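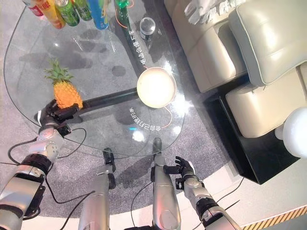
One hand around the pineapple, the other one free. The frying pan is next in line on the glass.

Household robots: your questions, our doubtful answers

Can I buy a robot that tidies the living room?
You can buy something sold that way. Whether it tidies your living room, with your cords and your dog, is another matter. We've had 446 letters on this since March and most of them start with a video somebody saw online. A video shows a robot doing a job once. It doesn't show how many tries came before.

Why is clearing a coffee table so hard?
Glass is awkward for cameras, for one thing. You see the top, the carpet through the top, and the shadows of everything on it. A person sorts that out without thinking. Then there's the mix: cans, a bottle, a pan with a long handle. Each wants a different hold.

Is picking things up solved, at least?

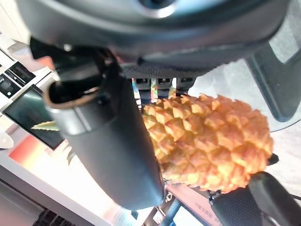

Partly. A firm, bumpy object gives the fingers something to hang on to, and it won't bruise if they squeeze too hard. Ask the salesperson about a ripe peach or a wet wine glass. Godfrey Nyamweya, who used to do our appliance reviews, asked the Mekanbridge rep exactly that and got a brochure.

What about cooking?
Passing a bowl, maybe. Chopping an onion next to a hot element, we wouldn't. Nothing we've been shown has changed our minds, and that includes the Tronex kitchen evening.
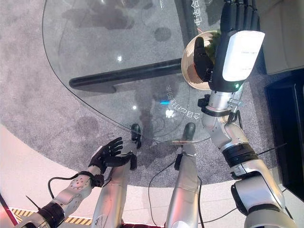 Right hand on a shiny bowl with something green and leafy in it, left hand open, palm up.

Do two hands make it twice as fast?
No. Watch how often one hand waits while the other works. Chepkoech Mrema timed a table clear at the Makokha open house at 16 minutes. Her nine-year-old does it in two, with complaining.

Are they any better on the shop floor?
Yes, if the parts are the same colour, shape and position every time. That's a fair description of a factory and a poor one of a family room.

A company wants a deposit. Should I pay?
Tremidus was asking $872 to hold a spot when we last looked, with no delivery date in the contract. Keep your money until there's a date and a refund clause, both in writing.

When will you change your mind?
When one clears a stranger's table, unrehearsed, with no one standing by. Send tips to Obadia Mwakyusa at the front desk.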